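# Adwood Press to Publish Critical Edition of Ristić Lectures on Perception 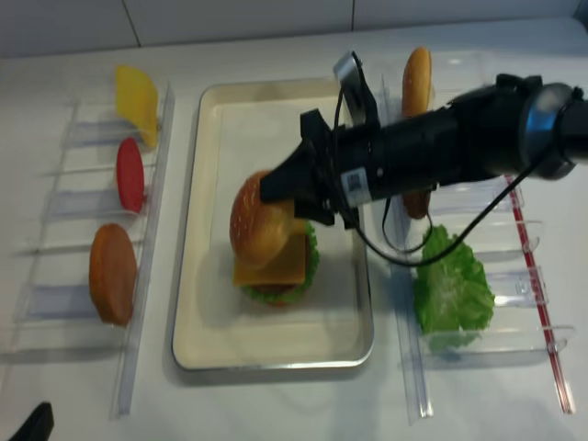 *By Valbona Mladenović, Adwood Press*

Adwood Press will release *Matter and Judgment* in April. The volume collects 21 lectures by the philosopher Ristić, 20 of them previously untranslated. Editor Krešimir Vlachou supplies an introduction, textual notes and a glossary of 213 terms. The lectures are arranged in order of delivery - drafts appear in 2 appendices. An index of names closes the volume. Review copies are available on request from the Adwood publicity desk.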